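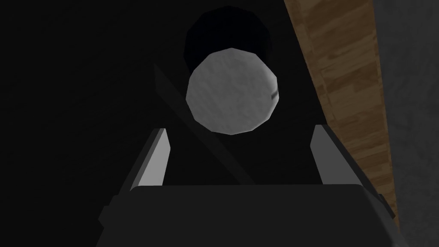
Equipment planning for the Jurmont project: progress report, May 2023

Prepared by Chenxi Ye for the Sunside equipment fund

1. Where we are

The fund agreed to pay for planning work before any arm is bought. This report covers the simulation work so far, what it has told us about the specification, and what we would like to change in the budget. No hardware has been ordered. Spending to date is staff time and computing only.

We have now logged 1061 simulated runs with the two-armed model. Each run places the robot in a furnished room and gives it one task: approach an object, or move to a position where it could reach one. Hatem Hamdy set up the rooms and keeps the run log. Runs that stopped through a software fault are kept in the log but left out of the results we use for planning.

2. Grippers

The original plan assumed the wider gripper from Soslow on both arms. We now think a parallel two-finger gripper with angled fingers is enough for most of the tasks on the Jurmont list. Cylinders approached along their axis are the hardest case for it. From the wrist camera the robot sees mostly the end face, and it has to judge distance from very little.
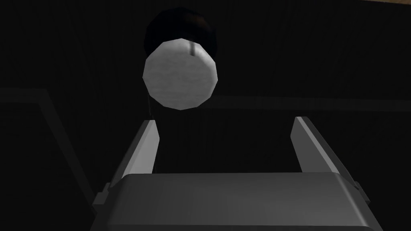 Lighting makes this worse. In the darker rooms the body of an object can be almost lost against the background, and the approach then depends on one pale surface. We tried raising the light level in the simulator and that is easy enough, but the real workshop has dark corners too and we would sooner plan for them. We are therefore asking for a small lamp at each wrist. The mounting needs to be checked with the supplier before we can put a firm price on it.

Yin have offered to lend us 2 sets of fingers for a fit check once an arm is on site. The loan would be free apart from carriage.

3. Cameras

The first budget had one fixed camera on a stand. Hatem's view, which I share, is that we need a camera on each wrist and one on the body, making 3 in total. The wrist views are good for the last part of an approach. They are poor for working out where the robot is in the room, particularly when it is leaning over something large and flat on the floor.
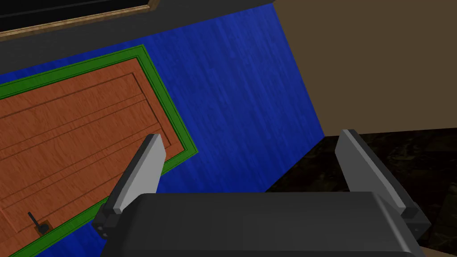 Open gripper with the wooden panel and green trim beyond, simulated room

Large flat items were not on the first task list. They were added after the Jurmont team asked whether the robot could help with doors and boards. We have no result on lifting yet, and the simulator's figures for payload should not be used to choose an arm. Soslow and Yin both publish payload tables and we will work from those.

4. Floor space

This part of the plan has changed most. We had allowed for the base and a narrow strip on each side. With both arms out, the robot needs more clear floor than that, and furniture left in the wrong place soon takes it up.
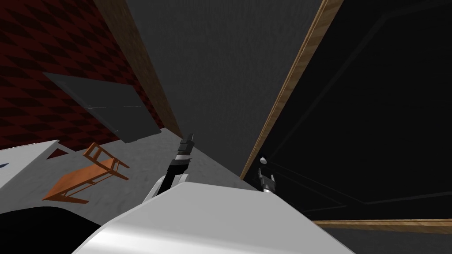 We have asked for the second bay to be kept free as well. If that is not possible, the other choice is a single arm, which would save money but rule out the two-handed tasks. I would like a decision on this before we go out for quotes, as it affects nearly every line of the budget.

5. Next steps

Finish the remaining 16 room layouts.
Send the gripper and camera specification to Soslow and Yin for quotes.
Confirm the floor space with the Jurmont team.
Return to the fund with a full costing in September.

6. Request

We ask the fund to move the unspent camera stand money to wrist cameras and lamps – no increase in the total at this stage.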